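Sleeping Through a Hot July

Our apartment in Lellwood is on the top floor, under a flat roof, and it has one window that opens all the way. The first summer I lived there I slept badly from the end of June until school started again. I have now done 7 summers in it, and this is what I have settled on. I am not an expert. I teach middle school math and I get up at 5:30.

The main change was the window. I used to open it when I got home, at four in the afternoon, which is the worst time you can pick. Now I close it and pull the shade before I leave for the day, and I don't touch it until the air outside is cooler than the air inside. In July that is usually after 9 p.m. My neighbor Theano Alexiou had told me this twice before I tried it. Her place is directly below mine and has always been more comfortable.

The fan came next. I had it pointed at the bed for years. It helps more in the window, facing out, with the kitchen window open a few inches on the other side of the apartment. It pulls the warm air through and the bedroom drops a few degrees in an hour. After that I turn it around if I still want the breeze. 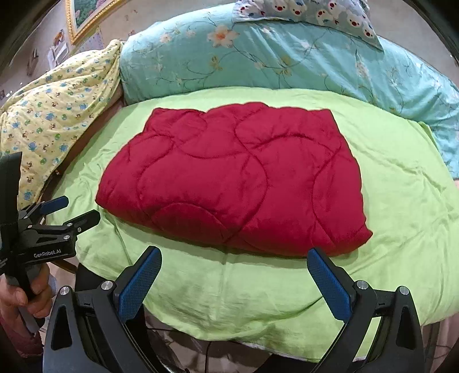

I also stopped cooking in the evening. The oven is off from June to September, and the stove gets used before 8 in the morning or it doesn't get used. Supper is mostly bread, tomatoes, beans, and whatever cold chicken is left. My brother-in-law Markos thinks this is a sad way to eat. He has central air.

A few things did nothing for me. The cooling pillow stayed cool for as long as it took me to lie down on it. A bowl of ice in front of the fan melted and made the room damp. Cold showers right before bed woke me up, so I take a lukewarm one at 8:30 and that works fine.

I did look into a window air conditioner. Ours is a crank window, so it would need a special unit, and the landlord wants the wiring looked at first. The quote for the whole job was $3,365. I could buy a decent used portable for a lot less, but I have nowhere to keep it from October on, and the hose setup looked like a pain.

The part I haven't solved is noise. With the window open I get the buses on Kalinow Street until midnight and the bakery truck before five. Foam earplugs help, though I slept through my alarm the first time I wore them. I put the phone under my pillow on vibrate now.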